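Koskela Q2 Teaching Kit for Quantum Optics

The Koskela Q2 lets students measure single photons in an ordinary classroom. The set includes a laser source, two detectors and a counting unit with 7 inputs.
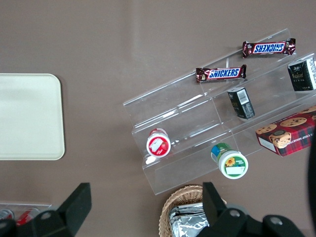

Does the kit need cooling?
The detectors work at room temperature, so no liquid nitrogen is necessary.

The Q2 weighs 40 kg with its case. Price is 965 euros per month for rental, and the manual by Bernadette Caron is included.

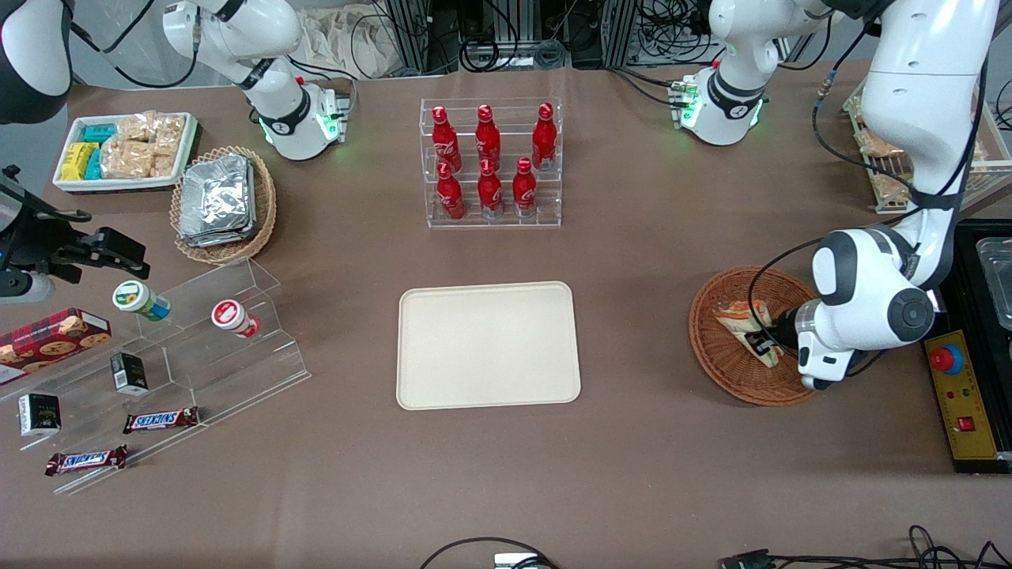

Rental periods begin each October. Schools near Cloltstead can collect the kit from our office, please write to Joni Kokkonen before you come.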